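石榴果皮水提液对棉布染色的色牢度研究

课程项目报告(第二组)

三、材料与方法

石榴果皮取自 Carrilho 市场,去籽后切成小块,阴干至恒重,粉碎过筛。称取干粉35 g,加蒸馏水煮沸提取,滤去残渣,所得滤液定容后于冷藏条件下保存备用。织物为 Rornura 纺织厂提供的平纹白棉布,染前以中性皂液精练,清水漂净。

媒染剂选用明矾与硫酸亚铁,分预媒、同媒、后媒三种工艺,另设不加媒染剂的对照。染浴升温速度保持一致,保温结束后自然冷却,取出水洗、晾干。每种工艺设平行样8块,剔除染花的试样后再行测色。

3.1 果皮的外观与前处理

果皮颜色由果面花青素决定,与水提液中起染色作用的鞣质没有直接对应关系,因此选果时不以红色深浅为标准。萼筒及残留花丝含杂质较多,粉碎前一律切除。
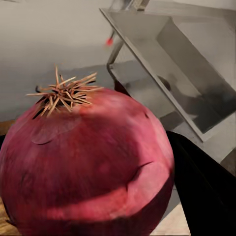
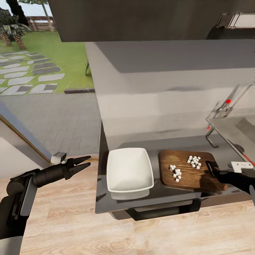
Eglė Jõgi 在中期审阅时提出,仅凭目测灰卡评级不足以区分明矾预媒与同媒两组,建议补测皂洗前后的色差值,并说明提取液放置时间是否一致。据此补做了一轮测试,提取液均在当日用完。

四、结果

明矾组试样呈黄色,亚铁组呈灰褐至近黑色,对照组为浅米黄色。皂洗后,预媒组色差最小,后媒组次之,同媒组最大。湿摩擦牢度各组均低于干摩擦牢度,亚铁组沾色较明显。

耐光测试在 Prulier 实验楼顶层的灯箱内进行,因灯管更换中断一次,累计时间按实际开灯时间计算。明矾组褪色较快,亚铁组变化不大。

五、误差与不足

水浴锅控温有偏差,升温末段约高出设定值2 ℃。果皮产地与采收期未作记录,不同批次间鞣质含量可能存在差异。自来水硬度未测定,漂洗用水对亚铁组色相的影响有待验证。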